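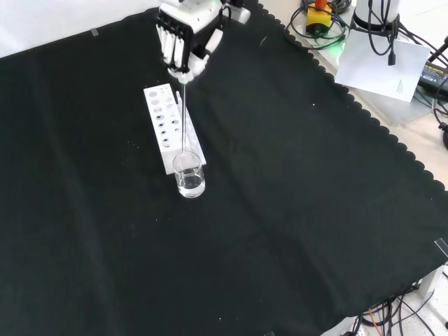

Notebook 8, p. 2

September, bench 2, late morning

Bench setup for the stirring series, Elden project. Writing down the layout so the next person can set it up the same way.

Cover: black cloth over the beige top, scalloped edge left as is. Held with clear tape. The piece at the far right edge is only partly stuck down and hangs over the border. Replace before the next session. The cloth also picks up lint, and the white specks show badly on black, worst toward the center. Lint roller first, then glassware, in that order. Shaking the cloth out over the bench puts the lint straight back.

Creases: still some soft folds across the middle and the lower part. Beaker to stand on a flat patch. Yutong Kang suggests ironing the cloth and storing it on a tube. Agreed, once we have a tube.

Glassware: small beaker, short form, two-thirds full, clear colorless liquid. Glass rod, thin, plain. Rod tip goes below the surface and stays there for the whole stir. Hold it close to vertical - a slanted rod drags on the wall and the count gets uneven. No spout contact, no tapping on the rim.

Rack: white block, holes of varying sizes, wide along one side and narrow along the other. Raised back wall. Runs diagonally across the cloth with the beaker in front of its lower end. Left empty for now. Tubes go in only after the beaker work is finished, wide holes first. The Brunet rack has a different hole spacing and does not take our wide tubes, so leave it in the drawer.

Lighting: highlights on the beaker rim and sides make the liquid level hard to read from above. Read it at eye level, against the black. Lamp at 3000 K is easier on the eyes but did not change the glare. Try it lower and from the side.

Volumes: stock bottle was at 800 mL at the start of the morning. Log every fill on the bottle label as well as here. Last week's entries were on the label only and the Hindance sheet could not be reconciled.

To do:
New tape, right edge.
Clear the equipment off the beige area, upper right. It creeps closer to the cloth every session.
Ask Zondden about a second rod, same diameter. A spare should be on the bench before the tubes go in.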